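나눔식탁 에라노, 문 연 지 열세 달… "밥보다 수다가 먼저예요"

2026년 3월 4일

점심시간이 되려면 아직 한참 남았는데도 골목 안쪽의 작은 공간에서는 벌써 말소리가 새어 나온다. 문을 밀고 들어가면 신발을 벗어야 하는지 말아야 하는지 잠깐 망설이게 되는데, 안에서 누군가 "그냥 들어오세요, 바닥은 이따 닦을 거예요" 하고 외쳐 준다. 동네 사람들이 함께 장을 보고 함께 밥을 지어 먹는 나눔식탁 '에라노(Erano)'가 문을 연 지 13개월이 됐다. 그사이 이곳에서 나간 밥이 3,714그릇이다. 벽에 걸린 칠판에 날마다 그릇 수를 적어 더해 온 숫자라고 하는데, 칠판 귀퉁이에는 그날의 국 이름도 같이 적혀 있어서 들여다보고 있으면 괜히 배가 고파진다.

에라노는 원래 비어 있던 세탁소 자리였다. 주인이 고향으로 내려간 뒤 두 해 가까이 셔터가 내려가 있던 곳을, 맞은편에서 수선집을 하던 채병철 씨가 눈여겨보다가 이웃들에게 말을 꺼냈다. 처음에는 그저 겨울에 모여 김장이나 하자는 이야기였다고 한다. 배추를 절일 자리가 마땅치 않아 해마다 누구네 마당을 빌릴지 고민하던 참이었는데, 막상 모여 보니 김장만 하고 헤어지기가 아쉽더라는 것이다.

"수육을 삶았는데 고기가 남았어요. 그래서 다음 날 또 모였죠. 다음 날에는 밥이 남아서 그다음 날에 또 모이고요. 그러다 보니까 열흘을 내리 같이 먹고 있더라고요."

채 씨는 그 열흘 동안 적어 둔 장보기 메모를 아직도 수선집 서랍에 넣어 두고 있다. 두부 네 모, 대파 한 단, 그리고 누가 썼는지 모를 '사탕 조금'이라는 글씨까지 그대로다.

이 공간을 이야기할 때 빼놓을 수 없는 사람이 음웬데 리모 씨다. 한국에 온 지 여섯 해째인 리모 씨는 가까운 대학에서 공부를 마치고 이 동네에 눌러앉았는데, 에라노가 막 문을 열었을 무렵 비를 피해 처마 밑에 서 있다가 안으로 불려 들어왔다고 한다. 그날 얻어먹은 것이 미역국이었고, 다음 주에는 답례로 콩과 코코넛을 넣은 스튜를 한 냄비 끓여 왔다. 처음에는 다들 숟가락 끝으로 조심조심 맛을 보더니 나중에는 냄비 바닥을 빵으로 닦아 먹더라며, 리모 씨는 그 이야기를 할 때마다 웃음을 참지 못한다.

그 뒤로 한 달에 두 번은 '손님 부엌'이 열린다. 이웃 가운데 한 사람이 자기가 어릴 때 먹던 음식을 가르쳐 주고, 나머지는 썰고 다지고 볶으며 배우는 날이다. 할리마 오코트 씨가 차파티 반죽을 밀던 날에는 줄이 골목까지 이어져서, 결국 밀가루를 더 사러 세 번이나 가게에 다녀와야 했다. 평생 칼국수를 밀어 온 할머니들과 오코트 씨 사이에 밀대 잡는 법을 두고 한참 실랑이가 벌어졌는데, 양쪽 모두 끝내 자기 방식을 굽히지 않았다. 그래도 구워 놓고 보니 맛은 둘 다 좋았다는 것이 그날 모인 사람들의 이야기다.

물론 좋은 일만 있었던 것은 아니다. 지난해 7월에는 낡은 냉장고가 멈추는 바람에 미리 담가 둔 열무김치를 몽땅 버려야 했고, 장마에 뒷벽으로 물이 스며 쌀자루를 이 집 저 집으로 피난시키기도 했다. 월세를 내기 빠듯한 달도 있었다. 그때 힘이 되어 준 것이 다달이 조금씩 보태는 '숟가락 회원'들이다. 회비는 한 달에 만 원이고, 형편이 어려우면 감자나 양파로 내도 된다. 지금 회원은 116명인데, 이 가운데는 이사를 가고서도 계속 회비를 보내오는 이들이 있다고 한다. 한 회원은 봄마다 쑥을 한 상자씩 부쳐 주는데, 상자 안에는 꼭 손주 자랑을 적은 쪽지가 들어 있다.

먹는 것만큼이나 이곳 사람들이 공을 들이는 것이 오후의 간식 시간이다. 점심 설거지가 끝나는 세 시 무렵이면 학교를 마친 아이들과 일을 쉬는 어른들이 저마다 주전부리를 하나씩 들고 와 둘러앉는다. 집에서 쪄 온 고구마가 나오는 날도 있고, 가게에서 사 온 과자와 음료가 전부인 날도 있다. 무엇을 가져왔는지는 아무도 따지지 않고, 빈손으로 와도 된다. 다만 새로 온 사람에게 제일 먼저 권하는 것이 이 시간의 유일한 규칙이다.

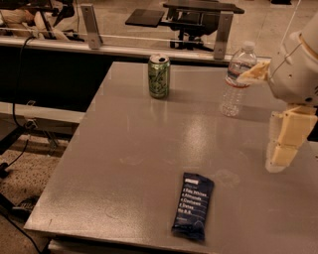
탁자에 놓인 초록색 음료 캔과 병, 스낵바.

나풀라 마산자 씨는 이 간식 시간 덕분에 한국말이 부쩍 늘었다고 했다. 어학당에서 배운 말로는 좀처럼 알아듣기 어려웠던 동네 어르신들의 사투리가, 같이 귤을 까먹으며 듣다 보니 어느 날부터 귀에 들어오더라는 것이다. 요즘은 반대로 어르신 몇 분이 마산자 씨에게 스와힐리어 인사말을 배우고 있다. 처음 배운 말은 '카리부', 어서 오라는 뜻이다. 문간에 앉은 할머니가 택배 기사에게도 카리부, 가스 검침원에게도 카리부 하고 인사를 건네는 통에, 이 골목에서 그 말을 모르는 사람은 이제 거의 없을 듯하다.

아이들에게도 이 시간은 각별하다. 숙제를 펴 놓고도 한 줄을 채 쓰지 못하고 장기판 쪽을 기웃거리는 아이가 있는가 하면, 어른들 사이에 끼어 앉아 드라마 줄거리에 훈수를 두는 아이도 있다. 초등학교 4학년이라는 한 아이에게 여기가 왜 좋으냐고 물었더니 한참을 생각하다가 "할머니들이 내 말을 끝까지 들어 줘요. 근데 똑같은 걸 또 물어봐요" 하고 대답했다. 옆에서 듣던 할머니가 그새 이름을 또 물어보는 바람에 다 같이 웃음이 터졌다.

에라노는 이달부터 저녁 식탁도 시작한다. 늦게 퇴근하는 이웃들이 편의점에서 끼니를 때우는 것이 마음에 걸린다는 이야기가 오래전부터 나왔는데, 그동안은 저녁에 부엌을 맡을 사람이 모자라 미뤄 왔다. 이번에 나풀라 온디에키 씨가 일주일에 이틀 저녁 부엌을 맡겠다고 나서면서 일이 풀렸다. 온디에키 씨는 벌써 첫 주 차림표를 짜 두었는데, 첫날은 시래기된장국과 달걀말이, 둘째 날은 토마토를 넣고 푹 끓인 닭고기 요리다. 매운 것을 못 먹는 사람을 위해 고추는 따로 내기로 했다.

저녁 식탁의 밥값은 한 그릇에 3,430원이다. 값이 왜 이렇게 어중간하냐고 물으니 채 씨가 멋쩍게 웃었다. 재룟값과 가스비를 넣고 계산기를 두드렸더니 딱 그렇게 나왔고, 깎자는 사람과 올리자는 사람이 한 시간을 이야기하다가 그냥 나온 대로 받기로 했다는 것이다. 거스름돈이 번거로우면 입구의 유리병에 넣고 가도 되는데, 병에 모인 돈은 아이들 간식을 사는 데 쓴다.

자리가 넉넉하지 않아 저녁 식탁은 하루 전까지 신청을 받는다. 칠판 아래 걸린 공책에 이름과 못 먹는 음식을 적어 두면 되고, 맞은편 수선집에 들러 말로 전해도 된다. 반찬통을 가져오면 남은 반찬을 싸 갈 수 있다. 손님 부엌의 다음 차례는 만두다. 김치를 넣을지 고기를 넣을지를 두고 벌써부터 의견이 갈려서, 채 씨는 반죽을 두 배로 준비할 생각이라고 했다.

취재를 마치고 일어서려는데 누군가 손에 찐 고구마 두 개를 쥐여 주었다. 하나는 가면서 먹고 하나는 집에 가서 먹으라고 했는데, 큰길에 닿기도 전에 둘 다 먹고 말았다.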